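Repair evening in the Marby building: what we learned about old radios

Many of you asked me to write down how the repair evenings went over the winter, so I will try. My English is better when I have time to think, and the newsletter gives me this time.

We started in the fall with one table and a very short list of people. The idea came from Vega Aranda, who lives on the third floor and who had a kitchen radio from her grandmother. It was a Roter, the model with the round dial and the cloth in front of the speaker. The radio made a loud hum and nothing more. She asked in the stairs if somebody knew about these things, and I said yes too quickly. I worked 16 years in a shop for radios and televisions, but it was long ago and my hands had forgotten a part of it.

The hum was the easy part. In a radio of this age the big capacitors in the power supply become dry, and then the hum of the mains goes into the sound. I changed two of them and the hum was gone. But then we could hear the second problem, which was that the volume control made a scratching noise every time we touched it. I cleaned it with contact spray, turned it from one end to the other 30 times, and left it open on the table for the night. In the morning it was quiet. Vega cooked for us the same evening and we listened to a football match from very far away, with a lot of noise in it, and I think we were all happy.

After this people came with their own things. In April we had more radios than chairs. I want to write here some advice, so that you can do a part of the work at home before you bring the radio to us.

First, do not plug it in to see if it still works. I know that everybody wants to do this. If the radio was in a basement or an attic for many years, the old parts inside can fail when they get the full voltage in one moment, and then a small repair becomes a large one. Bring it to us cold. We have a transformer that we can turn up slowly.

Second, look at the cord. If the rubber is hard or you can see cracks near the plug, we will change it before anything else. A new cord costs little and you can choose the color. Abdelkrim Mahrous has a box of cloth-covered cord in brown and in dark red, and he sells it for the price that he paid.

Third, please do not clean the inside. Dust does not hurt so much. A wet cloth does, and so does a vacuum cleaner with a hard nozzle. I had one radio where the string of the dial was pulled off by a vacuum cleaner, and to put the string back took me longer than all the electrical work. The string goes around five small wheels and in the service sheet the drawing was so pale that I had to guess the direction.

The outside you can clean if you like. For painted wood I use a soft cloth and a little soap, and for the plastic knobs I take them off and put them in warm water with dish soap for 30 minutes. Let them dry well. Some knobs have a small metal spring inside – do not lose it, because without the spring the knob turns and the dial does not.

A word about the sets that are not so old. Some of you brought radios and small stereos from the eighties and nineties, and you asked if these are easier. My answer is that sometimes they are and sometimes not. In the old Roter I can see every part with my eyes and I can touch it with one finger. In the later ones the parts are smaller and closer together, and I need the magnifying lamp and a very fine tip on the soldering iron. The Tazi portable with the cassette player is a good one to learn on. It opens with normal screws and the belts can still be found.

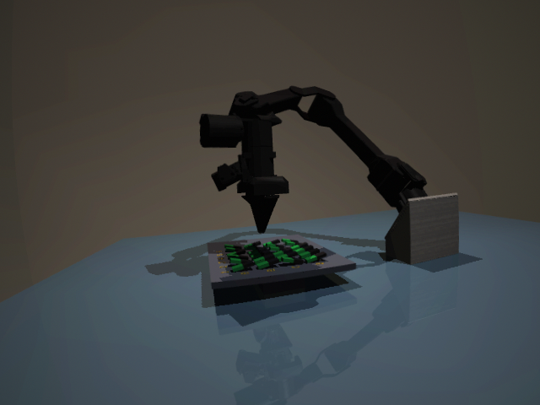

For the belts, please measure the old one before you throw it away, even if it is broken. Put the two pieces flat on paper and mark the length with a pencil. If the belt has melted to something black and sticky, put on gloves and remove it with alcohol and cotton swabs, and be patient. It goes on the fingers and from the fingers it goes on everything. My wife can tell you about our white towels.

A question that I get often is what an old radio is worth. I am not a dealer and I do not like to answer. A man from Gretden wrote to us that he was offered 2,000 for a large one with a record player inside, but he did not sell it and so we cannot know if the offer was serious. Most kitchen radios are worth the price of a nice lunch. If you like the sound, keep it.

Now the practical things. The repair evening stays in the ground floor room, the door on the left after the mailboxes, and we begin at 6:30. Bring the radio in a box or a bag with a handle, and put a paper on it with your name and what is wrong with it. "It does not work" is not enough for me. Write if it is silent, or if it hums, or if it plays for some time and stops.

Vega makes the list this time, so please tell her before you come. We also look for a second magnifying lamp, the type with a clamp for the table. And whoever took home the small screwdriver with the yellow handle, I would like to have it back.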